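Tracing a family in the Bostham parish registers

The Bostham registers survive in two volumes covering baptisms, marriages and burials. Both have been transcribed, but the transcript modernizes spellings, so it should be used as a finding aid only.

Start with the surname index at the back of the first volume. Write down every variant. Rebelo, for instance, also appears as Rebello and Rabelo, and clerks switched between forms within a single year. Note the entry number next to each name. Entry numbers restart at the front of the second volume, so entry 262 exists twice and must be cited with its volume.

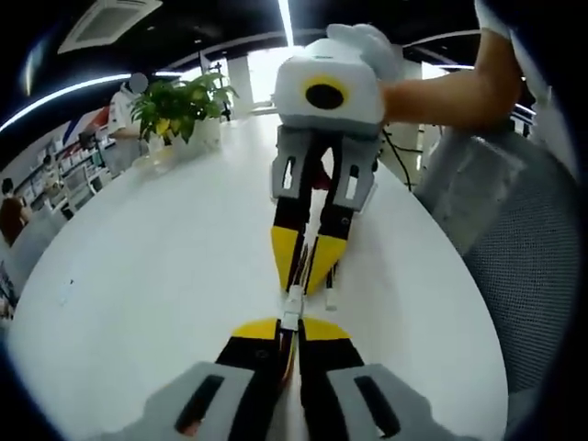
Next, convert the dates. Until 1752 the English civil year began on March 25. A baptism entered under February 1710 therefore took place in February 1711 by modern reckoning. Record it as February 1710/11 and keep the original form in your notes.

Then compare baptisms with burials. Parents often reused the name of a child who had died, and two baptisms under the same name do not always indicate a copying error. Check for a burial between them before merging the records.

Marriages by license may be missing from the register. Look for the bond in the diocesan papers. Rui Vieira's handlist gives the box numbers; the Bostham bonds begin at item 624.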